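In Praise of the Picture You Can Hold

My aunt in Derovham keeps her photographs in a biscuit tin, and she has never once lost them to an update. I have 33 thousand pictures on my telephone and could not, if you held me upside down over a bridge, find the one of my own front door before we painted it. I know it exists. I remember taking it. It lives somewhere between a parking ticket I meant to dispute and nine near-identical views of a lasagne.

I bring this up because it is the dead week after Christmas, when families sit about in a fog of cheese and someone says, "Let's look at the old photos." In my aunt's house this means the tin comes down from the top of the wardrobe. In mine it means that four people hunch over a screen built for one while I flick with my thumb, saying "not that, not that, hang on, that's a rash I had."

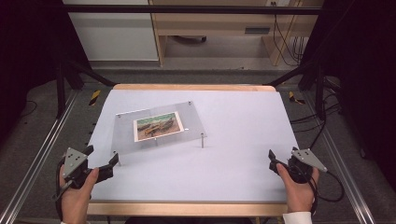 Prints make you choose, and I think most of the case for them rests there. When a roll of film gave you so many goes and no more, you thought before you pressed, and then you paid to find out that you had thought badly. The survivors got a frame or a shelf. A little card with a white border, laid on a clear plate that stands on four thin metal posts, has been given more care than anything I have photographed since the spring. Someone has lifted it off the table. I would like just one of my lasagnes to be treated with that sort of respect, or failing that to be deleted.

I know the reply to this, having been given it over lunch by my nephew. Prints fade. Houses flood. A tin can be left on a bus, and my late uncle did leave one on a bus, the Plurkach one, in a January so cold that the depot had shut early and he walked home in his slippers for reasons that were never fully gone into. The cloud, says my nephew, does not get left on buses. He says "the cloud" the way my grandmother said "the bishop".

He's right, up to a point. But I had an account with one of these storage outfits, a Covport thing that came free with the broadband, and it closed with 28 days' notice, sent to an email address I had given up along with the job that went with it. Three years of pictures went wherever such things go. I received a very polite message about it later, at the correct address, asking how I would rate the service. Nobody has ever asked me to rate a biscuit tin.

What bothers me more than losing them is how little I missed them. I felt sick for an evening, and then I found I couldn't name a dozen of the lost ones. My uncle, on the other hand, could list what was in the bus tin until the end of his life, and did, generally at weddings. The dog on the coal bunker. His brother in the hat. The back of somebody's head at Ong, taken by mistake and kept because the sky was nice.

There was a woman called Yaowalak Boonyarit who ran the developing counter in the chemist's when I was a boy, and who had seen, in the course of business, everybody's holidays, babies and new kitchens. She handed over your envelope with a perfectly blank face. You knew that she knew. It gave picture-taking a sort of manners. I doubt I would have taken nine of the lasagne if I had had to collect them from her.

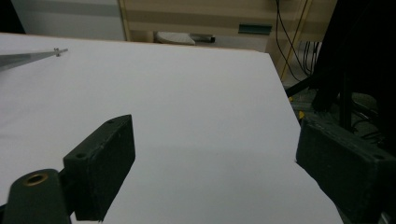

The other thing about a print is that it can be put down. You can leave it on a table, go and make the tea, and come back to find that somebody else has picked it up and is asking who the man with the moustache is. A picture on a telephone can't do this. Hand the telephone to a relative and you stand over them, hand out, in case they swipe. Put it down and it goes black to save its strength. By the time the kettle has boiled it wants your thumbprint before it will admit to having an aunt.

And a print has a back. I can't tell you how much of my family's history is on the backs. "Me and D., before the trouble." What trouble? Which D.? My aunt claims not to remember and then changes the subject with great speed, so it must have been good. My telephone, by contrast, tells me the exact minute and the street, and thinks that covers it.

So I have made a resolution, knowing what those are worth. I am going to print a few each year, on proper card, with a border. I shall write on the backs in ink and be slightly unfair to people. The rest can stay in the telephone with the rash.

I told my aunt this as she was putting the lid back on. She said that was nice, and that I would need to get my own tin, because the good ones are all taken and hers is going to my cousin.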